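Trusico Two-Layer Dish Sponges, pack of 15
Posted May 4, 2024 in Kitchen & Cleaning
Rating: 3 out of 5

I don't normally write up sponges. A sponge is a sponge, you buy whatever is on the shelf, and a few weeks later you throw it in the trash. But Trusico sponges have 2,854 ratings on the site where I bought mine, and people are talking about them the way they used to talk about cast iron. "Life changing." "Never going back." Somebody bought them as a wedding present. So I got a pack of 15 and used them for all my dishes, and I have some complaints.

First, the claims. The packaging says "long-life bonded layers," "deep scrub action" and "stays fresh." It also says each sponge is good for 2,000 squeezes. I would love to meet the person who squeezes a sponge 2,000 times. No testing method is given, no mention of what was being washed, no word on whether that's clean water or the bottom of a lasagna pan. I'm ignoring that number completely and I suggest you do too.

What you get is the usual arrangement, a green scouring pad on a yellow foam block. If you've ever bought a sponge you know what it looks like. The pad is coarse. It took dried oatmeal off a bowl quickly, and baked-on cheese with some elbow grease. Burnt rice needed a soak first, same as with any other sponge I've owned. I wouldn't put it anywhere near nonstick. I tried one light pass on an old pan I was going to get rid of anyway and there were scratches I could see from a foot away. The packaging says "safe on most surfaces," and "most" is doing a lot of work there.

The foam side is better than I expected. It holds plenty of soap and doesn't dump it all on the first plate. I could get through a sink of dinner dishes for four on one squirt, which my last brand (Osau, the cheap ones in the net bag) could not do. The Osau foam also started crumbling at the corners in under two weeks. The Trusico foam had no crumbling at that point, though it had gone a bit gray in the middle.

Now the glue, which is where these things always fail. My usual way of cleaning a deep bowl or a glass is to fold the sponge in half or pinch it in the middle, so that it spreads out on both sides and gets into the curve. Cheap sponges hate this. The pad peels away from the foam, and then you've got two thin useless things where you had one. 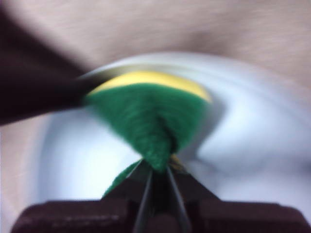 So I did a lot of pinching. Green side out, yellow side out, squeezed hard at the waist and shoved around the inside of every bowl in the house. The first sponge held together for 16 days before one corner lifted. The second one lasted longer. The third started to come apart after only nine, and I can't tell you why, as I treated it exactly the same. That sort of spread inside a single pack bothers me more than a short life would. If they all died at two weeks I could at least plan for it.

"Stays fresh" is the claim I'd strike out entirely. By day five, mine smelled like a sponge. Wringing it out and standing it on its edge helped, leaving it flat in the sink made it awful overnight. All of that is true of every foam sponge on the market and I don't see what Trusico has done differently.

They're also a little thick for my hand when dry. Wet, they soften up and fold without a fight. I had no trouble getting one into a coffee mug, but a narrow water bottle is hopeless, get a brush.

On price, they cost nearly double what I paid for Osau. They last a bit better than that, on average, if you don't get a dud. The Mao sponges I used before that were somewhere in between and I'd call it a toss-up, except Mao's pad was gentler and I miss it for glasses. I haven't tried the Husia cellulose ones that people keep recommending in the comments. I have ten Trusicos left to get through first.

Good: strong scrubbing, foam holds soap well, folds nicely once wet.
Bad: uneven glue, scratches nonstick, smells like all the others, silly claims on the packaging.

Would I buy them again? On sale, maybe. At full price, no. I'll update in June if the rest of the pack does any better.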